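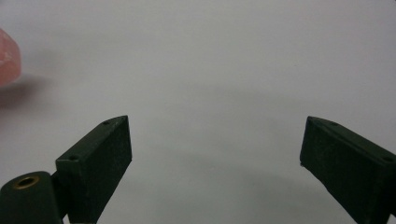 Stoltero home gripper kit, reviewed after four months

Price paid: $74 a month on the rental plan, two months' deposit up front
Verdict: fine for sorting and clearing, not ready for laundry or dishes

I took the Stoltero on a rental because I wanted to know if a machine could take over any regular chore in a two-bedroom unit in Clorkport. I've had it through one winter. The kit comes with an arm that clamps to a bench, and a separate hand-held gripper for showing it what to do. You squeeze the hand-held one through the job yourself, over and over, and the arm is meant to pick up the pattern.

The teaching takes longer than the box suggests. Picking small blocks off a plain surface and dropping them in a tub took me an evening to demonstrate, and it's the job the arm now does best. It's slow. I can clear the same bench by hand while the arm is still lining up its first grab. But I can start it and go and hang out the washing, and when I come back the bench is usually clear.

See-through plastic gives it more trouble than solid colours. So does anything lying in a strong shadow from the window, and I now run it with the blinds down and the ceiling light on.

Clothes were a failure. It can pinch a tea towel and lift it, and that's where the skill ends. Folding came out as a heap every time. Cutlery from a drying rack was better, though it dropped enough forks that I stopped leaving it alone with them. I didn't try glasses.

Wilmer Ríos at the Frimpong workshop in Bromonwood runs the same kit on a packing bench, and his results are a fair bit better than mine. He has one part, one tray and the same lighting all day. My kitchen bench changes every time someone makes a sandwich. If I had a small shop with a dull, repeating job I'd look at this seriously.

Build quality is decent. The clamp has held without slipping, the fingers have picked up a few scuffs and nothing has cracked. The manual is poor – the section on calibration refers to a menu that isn't in the current software. Support replied in two days with the right steps, and I haven't had to ask again.

The arm is also louder than I expected. You wouldn't run it overnight with a bedroom on the other side of the wall.

I'm sending mine back at the end of the month. I'll have another look when it can put a towel away.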